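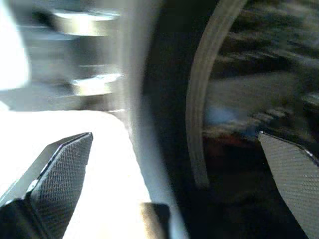
Thérèse Ouellet did not believe in the Kinard ghost, and she said so to the man from Cidwood who was selling her the house. He told her it walked the upstairs hall at 11 every night. She asked who had heard it. He said everyone had. In her experience everyone usually meant a cousin. She bought the place anyway, and on her first night she sat on the top step in the dark, where all she could make out was a blur with a crosshatch pattern somewhere in it, dark gray on darker gray, and she waited to be impressed.

At 11 the floor creaked. She wrote down "floor" and went to bed.

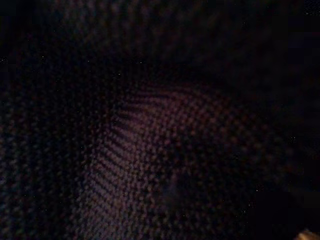
By August she had a notebook full of such things. Pipe. Squirrel. Pipe again. Mrs. Ong from next door came over with a pie and wanted to know if she had felt the cold spot yet.

"There's a gap under the window," Thérèse said.

"My husband felt it in the middle of the room."

"Your husband told me he saw Fullel Lake catch fire."

Mrs. Ong cut the pie and let that go. 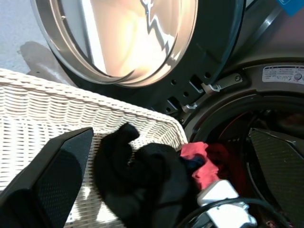

The night the creak didn't come, Thérèse sat up until after midnight. Boards shrink, she told herself — or swell, she could never remember which. She walked down the hall and back, putting her weight on every one of them. Not a sound.

She opened the notebook and held the pencil over the page for a long time. Then she wrote "nothing," and left the hall light on.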